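Equipment Plan and Budget for a Console Operation Test Cell
Project report, Sollach program, submitted 5/10/20

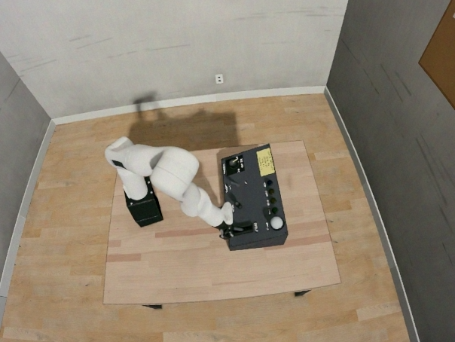 Figure 1. Simulated test cell with the arm, table and control console.

1. Purpose

The project group was asked to prepare a purchasing plan for one robot cell in which an arm operates the controls of a tabletop console. The plan covers the arm, gripper, table, console and spare parts. Computers are already provided by the department and are excluded.

2. Method

The cell was modeled before any quotation was requested. The model places the arm and the console on a single wooden table, with the gripper at the console's lower left corner. The console carries a rotary knob, a small toggle, a large white button and a column of four indicator lights. These controls set the requirements for the gripper, as the knob must be grasped and turned while the button needs only to be pressed.

3. Supplier Comparison

Quotations were requested from Murnaten and Thygesen. Both offered an arm with a suitable reach. The Murnaten offer included the gripper and a mounting plate; Thygesen priced these separately and quoted a delivery time of six weeks. The group recommends Murnaten for the arm and gripper. The console housing should be ordered from Sirurero, which accepts single-piece orders.

4. Budget

The complete parts list contains 47 items. Most are fasteners, cables and panel parts of low cost. The arm takes the largest share and should be approved first — the other orders depend on its mounting pattern. A reserve of 5 percent is proposed for shipping and replacement switches.

5. Open Points

The model does not settle how the table will be fixed to the floor. A heavier table would raise the furniture cost but may remove the need for floor anchors. The group also requests a decision on a second set of gripper fingers. If these are ordered later, a separate shipping charge will apply.

Wall power is available in the modeled room through one outlet on the back wall. The cable run from the outlet to the table has been added to the parts list, and its length must be confirmed on site before the order is placed in May.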